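Tanside bench notes: looking after the plate cell

August 2021

I finally put up a page for our little plate-handling cell! I've been looking after it since we moved it over from Andbridge, and people keep asking how it's set up, so have a look around.
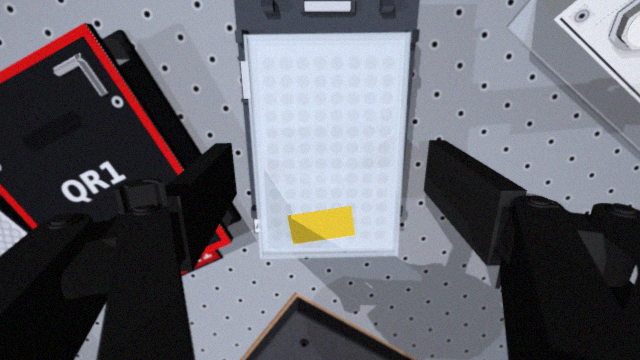 Most of my time goes into the gripper, and it gets a proper going-over every 200 hours. I wipe down the finger pads, check the bolts with a hex key (snug, please, no heroics) and then run the close-and-open routine 90 times while I drink my coffee.

The holder gets the same kind of attention. A microplate is twelve by eight wells and it doesn't take much of a tilt to make a mess, so I re-teach the grip position any time the holder has been off the pegboard. I work in the Jurnen simulator first and then go over to the real bench at crawling speed, with my hand on the stop button the whole way.

Pegboard is the best thing we ever bought, by the way. Moving a fixture takes me 6 minutes, and most of that is looking for the right screw.

Last big repair was job 537, a finger joint that had gone sloppy. Wickramasinghe sent the replacement bushing and I had it back together before lunch. The old one is still in my desk drawer if you want to see it!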